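**Project journal, April, 4:40 p.m.**

Collection for the tool-handling set resumed this morning under the revised instructions. Leonie Thaler operated both arms until midday, and Rahel Aigner took over after the break. The target for the week remains 450 accepted episodes. At close of work the count stood at 283, and Hermine Reisinger has confirmed the figure against the log.

Fifty of the morning's episodes were set aside for review. In most of them the operator paused for a long time before the first grasp, and the model trained last month has shown a tendency to copy such pauses. Operators are now asked to plan the full motion before recording begins.
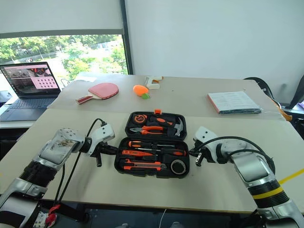
The toolbox task was added to the schedule at the request of Veronika Grabner, who wishes to have more examples of objects held in fitted recesses. Each episode consists of one removal and one return. The box is laid open flat with the lid compartment on the far side, and both grippers begin pointed toward it. The pliers and the claw hammer, both in the lid, are assigned to the first block. The two screwdrivers lie one above the other in the base and will form a separate block, as the written prompt must state clearly which one is meant. The roll of tape is to be attempted last.

Edeltraud Moser asked whether failed grasps should be kept. It was agreed to keep them where the operator recovers within 20 seconds, and to label them accordingly. The wording of the label is still open and will be settled with Hermine tomorrow before the first session.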